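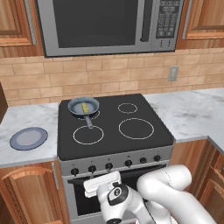
Tevutus kitchen simulator, reviewed after a winter of use
By Sabine Kettler

Tevutus sells a simulated home kitchen for training and testing robot arms before they go near a real stove. We bought one seat in December for $700 and have run it on an office workstation. My main interest was the range task, where the arm has to turn a burner knob while a pan sits on the cooktop.

Setup was easy. The installer found our graphics card, and the arm model loaded with correct joint limits. Cabinets, counters and appliances look good enough for camera-based training. Resets take a second or two, so an overnight batch is practical.

The trouble is the knobs. We ran 3217 attempts at the range. In 193 of them the log reported success when the wrong knob had been turned. The gripper closed on the second knob, brushed the third on the way out, and the third one moved enough to count as on. The task checker only asks whether a burner is lit. It does not ask which one, or whether there is a pan on it.

For a real kitchen this is a safety problem. A policy trained on that score learns that lighting an empty burner is fine. We had already copied one such policy to our Kleinschmidt test bench. It turned on the wrong burner on its first run, with the gas line disconnected, as our bench rules require.

I reported it to Tevutus with 200 logs attached. Support answered in two days and confirmed the fault. The April 2024 update adds a check for the target burner and a penalty for touching other knobs. Contact between the finger sides and the knobs is still too sticky, and I would not trust the force readings there.

We also tried the Tamix kitchen, which has better contact but slower resets and only one stove layout.

I would buy Tevutus again for the price. Write your own success check before you train anything on it, and replay a sample of the passes by eye. Three stars out of five.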